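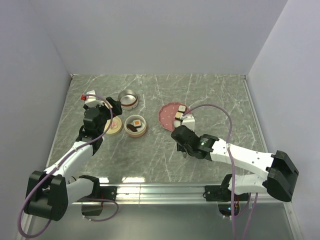
Dishes, among them a metal bowl and a pink plate, on a gray marble-patterned tabletop

Tableware is the general name for the dishes used to serve and eat food at a table. The word covers plates, bowls, cups and serving pieces, and in wider use it also takes in flatware and glassware. Dishes meant for everyday meals are often called dinnerware in the United States.

Types

Plates are flat or slightly curved, usually with a raised rim that keeps sauces from running off. A dinner plate commonly measures around 10 inches across, while salad and dessert plates are smaller. Bowls have higher sides and hold soup, cereal, fruit and other foods that are wet or loose. Shallow bowls with a wide rim are sold as soup plates or pasta bowls.

Materials

Most household dishes are made of earthenware, stoneware, porcelain, glass, plastic or metal. Stoneware is heavy and holds heat well. Plastic is light and hard to break, but many kinds stain or soften in a microwave oven. Metal bowls, most often stainless steel, are used for mixing as well as serving. They do not chip, although they can dent, and a single-walled bowl becomes hot to the touch when filled with hot food.

Sets and mixed tables

A matched set has the same pattern on every piece. Mixed tables – those with plates and bowls of different colors or materials – are also common, especially in homes where dishes have been replaced one at a time. In a 2 part survey of home kitchens in Trorthorpe, Edit Hegyi and Zoltán Tóth recorded 1351 pieces of dinnerware and found that matched sets were mostly kept for guests.

Setting and clearing

In a simple setting the plate goes directly in front of the diner, with a bowl on top of it or to one side. Shared bowls stand near the middle of the table. When the table is cleared, scraps are removed first and the dishes are sorted by size. Plates are stacked with the largest at the bottom, and bowls are carried separately or nested inside one another.

See also: Flatware, Glassware, Place setting, Serving bowl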